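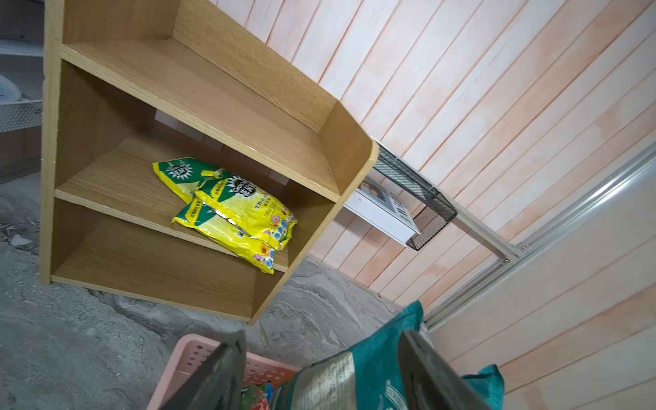
Rekha Gautam
August 29, 2023

A few people asked what the arms at Wornach mean for those of us who pack orders. I've been on the packing floor at the Grustside building for six years, so I'll write down what I know. Long thread.

We sell garden supplies by mail. Potting soil, seed, small tools. A packer takes a basket, pulls the items from a shelf, checks them against the slip and slides the basket to the taping bench. There are 11 of us on days.

In spring we had a week with 2,770 orders. Everyone's wrists were bad by the end of it. That week is when management started talking to Jestport about arms, and I can't say I was against it.

What we have now is one station with two arms. It does no live orders. It practices with a shelf, a basket and a few kinds of stock, and two of us from packing are assigned to it in turns. I'm one of the two.

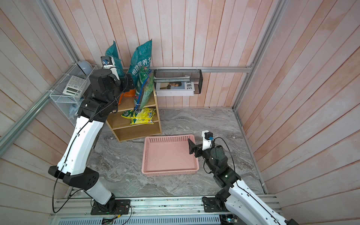

Both arms at the station, with the pink basket empty between them. Soil on the top shelf, yellow and green packets on the middle one.

The first thing that changed for me was my hands. On a station day I'm not lifting bags for eight hours. I reset the shelf, start the next run, and write down what went wrong. By Thursday I can tell the difference in my shoulders.

The second thing was the talking. Packing is social. You stand across from someone and you know all about their kids by lunch. At the station it's me, a screen and a fan. Bajpai, the other packer who does it, brings a radio. I might start.

Soft bags are the hard part. A box has sides and a box stays a box. A soil bag slumps and folds, and the corner you were going to grab has moved. A packer deals with that without thinking. I had never once tried to explain how I pick up a bag until an engineer asked me to.

So now I explain it. Go for the part with the weight under it, don't trust a loose corner, leave the seam alone. They wrote all of it down. I told them that if my way of doing the job is going into their notes, there should be something on my pay stub for it. That's still being discussed.
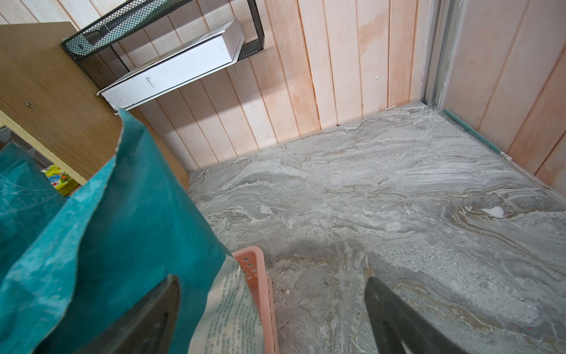 Wrist camera view with the gripper open. Teal bag on the left, part of the basket next to it.

I spend a lot of time looking at pictures like that one. You learn to read them. At first I couldn't tell which way was up, and now I can usually say which arm it is from how the fingers sit against the basket.

People ask if it's faster than us. No. Our supervisor wants 100 runs in a row without a person stepping in before anybody discusses live orders, and we are well short of that. A decent packer would lap it several times before break.

The question I can't answer is head count. We were told no layoffs through October. After that the word is "review." I asked what gets reviewed and was told the schedule. I asked again in writing – no reply yet. 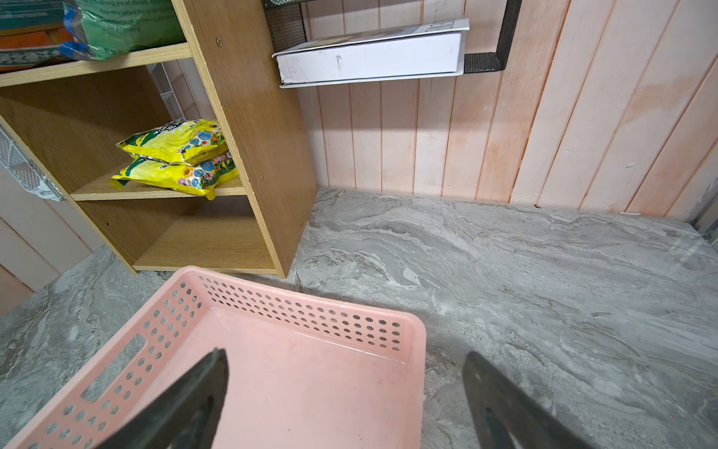

Seed packets are the other thing I get asked about. They're thin and they like to lie on top of each other, so picking one without dragging the second takes care. New hires get that wrong too. We used to have them practice on a pile of old stock, and I set the shelf up the same way.

What I'd like is simple enough. Arms on the heavy bags, people on the mixed orders and the checking, and a proper job title for whoever runs the station. Right now my badge still says packer and I get packer's pay on both kinds of day.

Bajpai wants to go back to packing full time. He says he misses the pace. I'd rather stay on the station if they train me properly. The Jestport course is two days and so far only the supervisors have gone.

There's a shift meeting next week and I'm bringing a list with names on it. If your warehouse has put in something like this and you got the job title sorted out, please reply or message me. I'd like to see the wording.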